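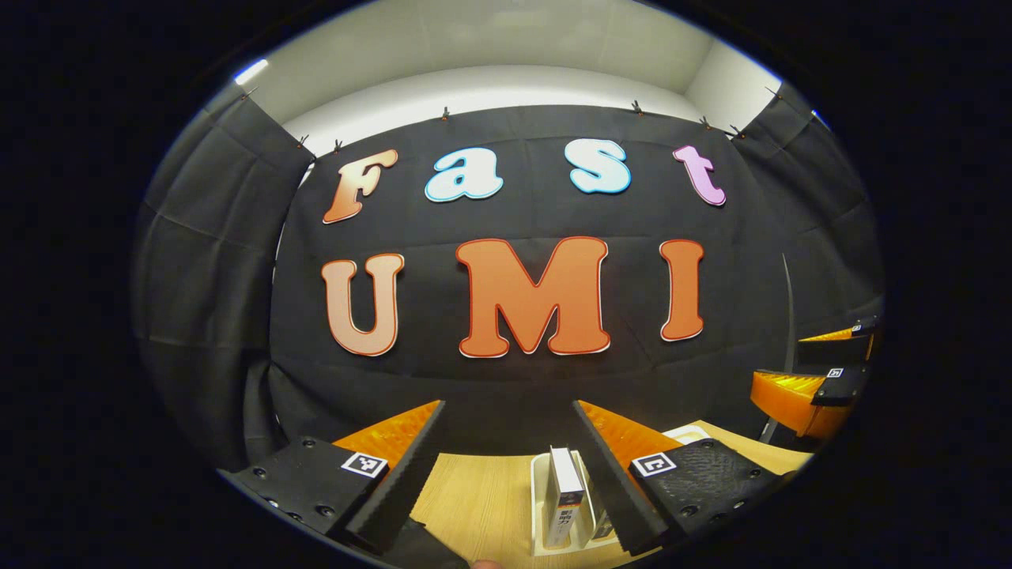 The "Fast UMI" table at the Lomon Robotics Club, seen over the fingers of a hand-held gripper.

About the Club

Lomon Robotics Club is a student club at Urrego Technical School. We meet after classes in the Flostano building, on the second floor, from 4 p.m. until the room closes at 6:30. Membership is open to every grade. No experience is needed, and most new members have never programmed anything when they join.

The club started with 11 students and one shared bench. We now run two groups. The build group designs, prints and repairs parts. The handling group works on picking up and placing small objects, using hand-held grippers with soft orange pads and printed markers on top. Members practice on everyday items such as small boxes, and they learn to set up a table, keep a log and check recordings before they are used for training.

New members spend their first 10 sessions trying both groups. After that they choose one, though plenty of people go back and forth. Tools stay in the room. Members bring a notebook and closed shoes.

The Pluvier Project

Pluvier is our year-long student project. The goal is a robot arm that can take a small box out of a holder and set it down in a tray. Students decide how the work is divided and write up their results each month. The project is shown at the school open house in December, and the write-ups are kept in the club binder for the next year's team.

Competition

We enter one regional competition each spring. The team is limited to 13 students. Places go to members who have attended regularly and finished their safety training.

Joining

Forms are available at the school office and at the door of the club room. There is a small fee for materials, and the office can waive it on request. Parents are welcome to visit during any meeting.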